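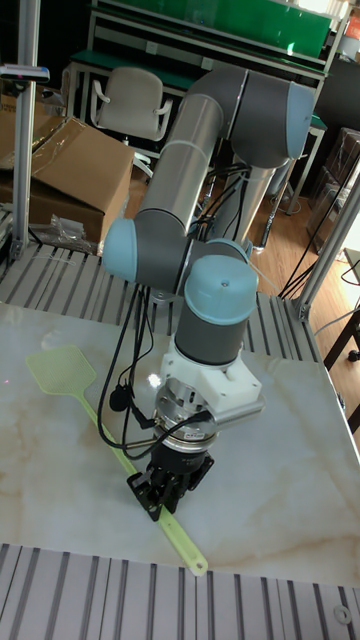
Page 9 of 30

Reritz Home Help Desk – Ticket 689
Subject: Tacky patch on marble-pattern table where the fly swatter lives
Opened by: Nerys Humphreys, Skestwood
Handled by: Raluca Stoica
Status: Resolved

Nerys Humphreys, 8:40 am

Good morning, and thank you for having a web form that lets a person write more than two lines. I hope this is the right desk. I have one of your square tabletops, the white and beige marble pattern, and I'm terribly fond of it. It goes with everything and it doesn't show crumbs, a blessing at my age and with my eyesight.

The trouble is the fly swatter. It's a pale yellow-green plastic one with the rectangular mesh head, nothing fancy, and it lies across the table on the diagonal more or less all summer. I know there's a hook for it. There has been a hook for years. But when a blowfly comes in you want the thing under your hand, and so it lives on the table.

When I lift it up, the surface underneath feels tacky along the line of the handle. You can't see it, you have to run a finger over it, and then there's a faint drag like old sticky tape. I've wiped it with a damp cloth and by the next afternoon it's back. Is it the table or is it the swatter? I would sooner lose the swatter, if it comes to that.

Raluca Stoica, 9:15 am

Hi Nerys, you've come to the right desk, and please write as much as you like, it makes my job easier. Tacky lines under soft plastics come up fairly often with us in the warmer months. Usually there are a couple of suspects: something softening out of the plastic, or a cleaner that was sprayed on and never rinsed off, which then gets trapped wherever a thing is left lying. Could you tell me what you normally clean with, whether the table gets afternoon sun, and whether the drag is only under the handle or under the head as well?

Nerys Humphreys, 10:05 am

Borkthorpe spray, the lemon one, every evening. I don't rinse. Should I be rinsing? It says "wipe and walk away" in great big letters, so I've been walking away.

Sun yes, from lunch until I pull the blind. As for the head, I went and felt, and it's only the handle. I suppose the mesh lets the air through. Cosmin Dobre from next door was here returning a casserole dish and he felt it too, and he agrees with me about the handle. He also says he has had the same with a rubber mat, though his table is one of the Gavrilă ones so that may be no help to you at all.

Raluca Stoica, 10:30 am

That helps a great deal, thank you, and thanks to Cosmin. My money is on the spray. Here's what I'd like you to try, in this order, and please leave a little time between the steps so we know which one did it.

1. Take everything off the table. Mix a small squirt of ordinary dishwashing liquid into a bowl of warm water and go over the whole top with a soft cloth, then again with plain water, then dry it with a tea towel.

2. Wash the swatter in the same way, both sides of the head and right along the handle, and let it drip on the rack. An old toothbrush is good for the mesh.

3. Skip the spray for now. Put the swatter back where you always keep it and feel underneath the next afternoon, after the sun's been on it.

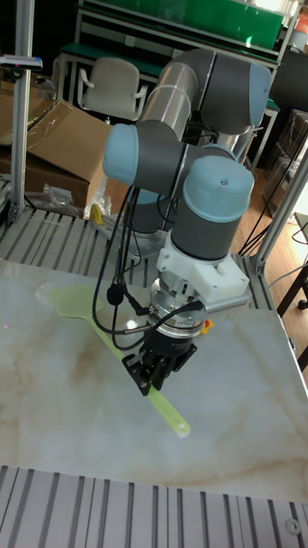
4. If the drag has come back, move whatever is lying there to a different part of the table and feel both places a day later. If the sticky line moves along with it, the plastic is to blame. If it stays where it was, we look at the surface again.

Please don't use methylated spirits or one of those white melamine sponges, tempting as they are. They can dull the finish in a patch, and then you'd be writing to me about that instead.

Nerys Humphreys, 4:20 pm, the following afternoon

Well! The water from the table was cloudy, and I consider myself a clean person. I did the swatter with a toothbrush as you said and I won't describe what came out of the mesh.

I've just felt under the handle and there is no drag whatsoever. I also felt under the fruit bowl, which I had never thought to do, and that's fine too. I'm going to leave the spray in the cupboard and keep going for a bit before I get excited.

One small extra question while I have you. The swatter is a touch long for the table, and if I slide it towards me the rounded end of the handle pokes out over the front edge. Sorin, who is Cosmin's boy and tall, catches it with his hip every time he comes past, and away it goes. Do you make a bigger top in the same pattern? 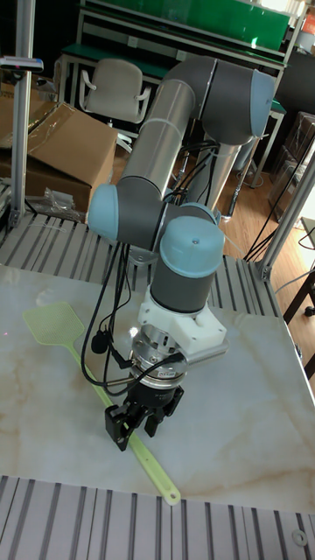 Follow-up and answers

Raluca Stoica, 9:10 am

I'm so pleased, Nerys. Do give it a few more warm afternoons before we call it.

On the size, the marble pattern does come in a longer rectangle. I wouldn't buy a table to suit a swatter, though. Try pushing the head further towards the far corner, so that the end of the handle stays well inside the edge. Or there is the hook.

Hawi Kahsay in our finishes team read through your ticket and asked me to add that you can go back to the lemon spray if you miss the smell, provided you follow it with a cloth wrung out in plain water and then a dry one. Spray the cloth, she says, and leave the table alone until the cloth gets there.

Nerys Humphreys, 2:45 pm

Still perfectly smooth, even with the blind up. Please thank Hawi, I do miss the lemon. I've shifted the swatter back and Sorin has been past it twice without incident. The hook has a tea towel on it now.

You may close the ticket.

Closed by Raluca Stoica. Cause: cleaner residue under a plastic handle. Surface sound, no replacement needed.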